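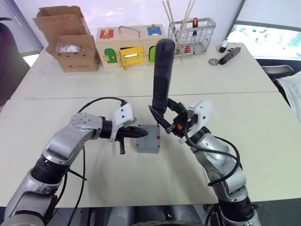
Vorodum card moving to Relau: grace period after conversion
Forum: Card issuers and portfolio transfers
Started 21 February 2024

ledgerline
My Vorodum card is part of the portfolio being sold to Relau. The notice says the account number changes, the credit limit carries over, and "existing terms apply until amended." It says nothing on the grace period.

My last Vorodum statement shows a balance of $552, due on the 15th. The conversion happens before the due date. If I pay the old account number and the payment posts late on the Relau side, do I lose the grace period on new purchases? I have paid in full every cycle.

mk_reconcile
The grace period is in the cardholder agreement, and the agreement transfers with the account. Relau can change it later with notice. Until then the Vorodum language controls.

Posting date is a separate matter. A payment sent to the old processor is normally forwarded, and the forwarding file should carry the date the payment was received. Whether the new system reads that field correctly is what you need to check.

tworows
Disagree with the last part. I went through the Lutthorpe store card conversion in August and my payment was credited on the date the new bank received the file, three days after I sent it. Interest was charged on every purchase in the next cycle. It took two calls to get it reversed.

mk_reconcile
Did they reverse it as an error or as a courtesy?

tworows
Statement says "finance charge adjustment." Could be either.

mk_reconcile
Then it doesn't tell us which date they were supposed to use. I would have asked for that in writing.

Akosua Akolgo
I worked in card operations for a processor and handled two of these migrations. Some points on the mechanics:

The balance is split into buckets before the cutover: purchases, cash advances, promotional balances, fees, accrued interest. Each bucket maps to a plan code on the new system. The grace flag is stored per account on some platforms and per plan on others.
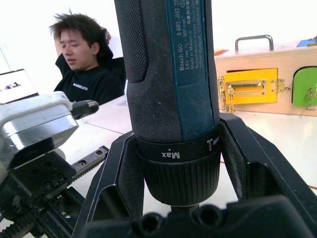 If the flag is per account on the old side and per plan on the new side, somebody has to write a rule for it. The usual rule looks at whether the previous statement balance was paid by the due date. A payment that arrives during the blackout window can miss that test even when it was on time, and the correction then has to come from a later batch.

So pay before the blackout starts. The notice should list the window.

ledgerline
It does. Four days, no online access, no payments accepted by phone. I can pay before it opens.

nodebits
Also check autopay. Bank details often do not transfer. The Nedelcu card carried mine over but reset the amount from statement balance to minimum due. No alert of any kind.

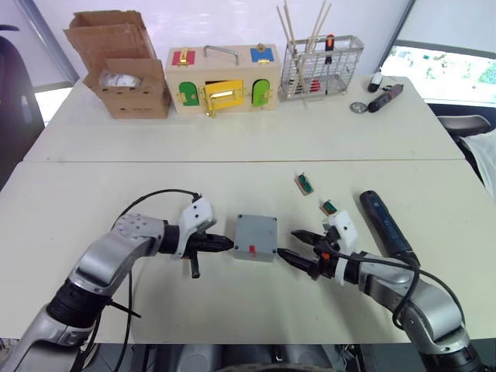

Small gray box with a red switch, between the two grippers

tworows
Same on Lutthorpe, except autopay was dropped entirely. Download your statements too. Mine only went back to the cutover.

ledgerline
Downloaded. Does the rewards rate count as "existing terms"? Mine is 4 percent on fuel and the Relau site lists 3.

mk_reconcile
Rewards are usually in a separate program agreement, which the issuer can change more freely. Read that one, not the cardholder agreement.

Akosua Akolgo
Mostly agree, but points already earned should be covered by the notice. Look for a conversion ratio.

ledgerline
One to one, posted with the first Relau statement. Paid the $552 today from my bank's bill pay, confirmation saved. I will post the dates when that statement closes.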